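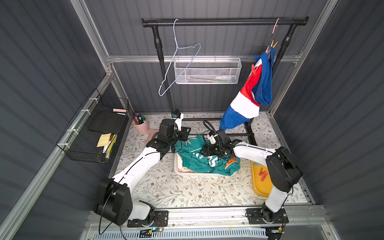

Fig. 1. White tray, clothespin tray and hanging rod, with one garment hung and one hanger free.

Category: Course Notes > Textile Care > Unit 4, Hanging and Airing
3 comments | 18 shares

Handout 4: From tray to rod
Instructor: Misaki Mizuno

Read this before the practical. Bring a sports jersey and one woven item.

1. Take one garment out of the tray at a time. A jersey like the teal one in Fig. 1 should be opened out fully and smoothed before it goes near a hanger. Lettering and patches crease if they are left folded on themselves.

2. Put the hanger in from the bottom hem. Going in through the neck stretches knit collars. Mark-downs for this were common last November.

3. Wire hangers are fine for light shirts. Heavier knits go on a wider hanger or flat on a rack.

4. Clip only where slipping is likely. Keep spare clothespins in their own tray, as with the two red ones in the figure.

5. Leave a hand's width between garments on the rod. Striped items with red next to white should not touch anything damp.

Weights for the exercise: the practice rods at Gukside are rated for 1,000 grams per hanger. Tatsuya Takagi's test jersey weighed 500 grams dry and 818 wet. Work out the water held and write it on your sheet.

Hand in sheets at the end of class.

Related:
Handout 3: Reading care labels
Handout 5: Folding knits
Fiber weights table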